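Feb 12, 2024

Adhesive log, continued from the Tapia sheets.

Second round of peel tests on the Titadov paper tape, and I still don't buy the claim on the data sheet. They say clean removal after 95 days on "most porous surfaces." Which ones? Kraft paper is porous. So is a brick. I wrote to ask in August and got the same PDF back with a new cover page.

What I did: cut strips from one roll, all the same length, and laid them on three backings - kraft, gray board and the coated card from Sketasitz. Rolled each one down twice with the small hand roller. Pulled at a low angle with the spring gauge clipped to the free end.

Kraft: fibers came up on nearly every strip. The readings look steady, but I think that's the paper failing before the glue does, so I wouldn't quote them as adhesion numbers. Whoever does the summary, please keep them out of the table.

Gray board: all over the place. Highest pull was 676 grams, lowest was 256, same roll, same hand, same afternoon. Anyone who averages those two and calls it a result can explain it to me in person.

Coated card: lets go cleanly, which the Ornodum people will want to put in large type. But the strips had been down less than an hour. An hour says very little about three months.

Also not convinced the gauge is reading true. I hung the 400 gram weight from it before starting and it was fine, then again at the end and the needle sat a bit low. Could be me reading it from the side. Could be the spring. The kraft set was done first, so if it drifted, the card set is the one to worry about.
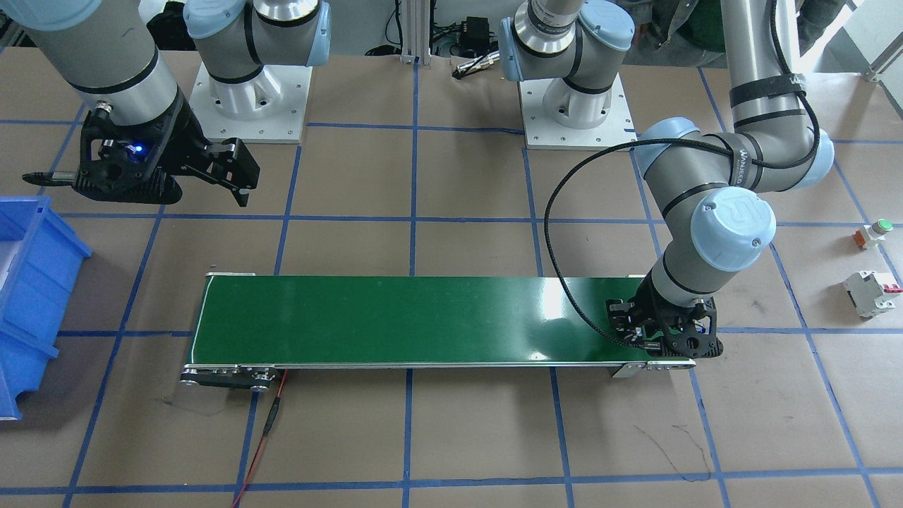
Room temperature wasn't written down in the first round, and this time I only noted it at the start. The theory going around is that the tape behaves better in a cool room. Maybe. I have seen one chart for that and it had four points on it, with a curve drawn through them.

To do:
Recheck the gauge with the weight, reading straight on.
Repeat gray board with a fresh roll from a different box.
Leave one set of card strips down for the full term, labeled, and don't let anyone tidy them away.
Ask Titadov again what "most" means.

Leftover strips are in the flat drawer with the Tapia samples. The opened roll has a pencil cross on the core - don't use it for the repeat.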